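From: Tia Clegg
To: workbench list
Date: 12 March 2017
Subject: Re: Holding narrow boards upright

Khoa Lưu wrote:
> I have a pile of narrow circuit boards to sort through and they keep
> sliding all over the bench. Does anyone stand theirs up in something?
> I was going to glue slots to a piece of scrap, but I'd rather copy
> somebody who has already made the mistakes.

Hello Khoa, and hello everyone. I have made plenty of the mistakes, so you came to the right list! My first holder was a block with saw cuts in it, and every board leaned over like a tired fence. Iason talked me into using separate clips, set apart so that each board is held at both ends, and I have been much happier ever since. Mine are 55 mm apart, which suits the boards I get from Staka. Do measure yours first, and leave yourself room for your fingers.

As for where to put the thing, I like a holder fixed flat to something solid, with the clips facing me. A small plate will do nicely, and it needn't be all clips. The gray one at the end of this message has a thin green board standing between an upper clip and a lower one, with other slotted clips still free and a square open socket over at the right of the top row. I'd happily borrow that layout for my next one, maybe with a longer ledge at the bottom for bits and pieces.

Warmly,
Tia
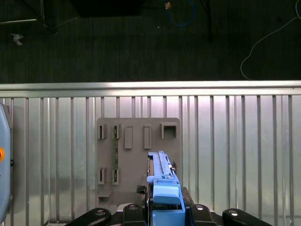
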